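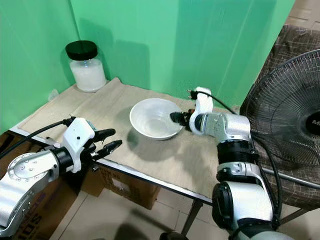 The Soler two-arm station at a cloth-covered table, with a bowl and a storage jar set out.

Soler Two-Arm Tabletop Station
Item no. 2314

The Soler is a pair of robotic arms for light, repeated work at a table. It is built for small kitchens, packing rooms and test benches where people move the same bowls, jars and tubs from one spot to another for most of a shift. Each arm ends in a two-finger gripper, and the two arms can work on separate items or share one.

What it does
The station picks up, holds, moves and sets down open dishes and closed containers. You teach it a job by guiding the arms through it once by hand and saving the result under a name. The controller stores up to 200 jobs. Changing from one to another takes a few button presses at the panel.

What stays with your staff
Somebody still has to load the table, check the finished items and decide what gets done next. The Soler does not judge quality. It does not clean up spills, and it will stop and wait if an item is missing from its place.

At Tuhumury, a dry goods packer with 12 people on the floor, the station took over the dish handling at one table in January. Line lead Natalina Leone moved the two people who used to work there to labeling and order checks. "The reaching was what wore people out," she says. "They still come by the table all day, but they are not standing over it for hours." She also says the first two weeks were slow - staff kept putting bowls down wherever there was room, and the arms kept stopping. Tape marks on the cloth fixed most of that.

Tae-yang Ko, who works the early shift, had never taught a machine a job before. He now sets up most of the new ones.

Before you order
The table must be level and must not roll. A plain cloth cover is fine if it is pulled flat and clipped. Leave room on both sides for the arms to swing, and keep cables clear of walkways. People should stay out of reach while the arms are moving. The stop button goes where the operator can get to it without leaning across the table.

In the box
Left arm and right arm
Two grippers, fitted
Controller and panel
Stop button with cable
Printed setup guide

Gripper pads are sold separately as item no. 2090. Change them when the surface starts to look shiny.

Training
One day of training at your site is included with every station. Ewan Galbraith runs the sessions and asks that the people who will use the table attend, along with their supervisor. Saturday sessions can be booked for shops that cannot stop during the week.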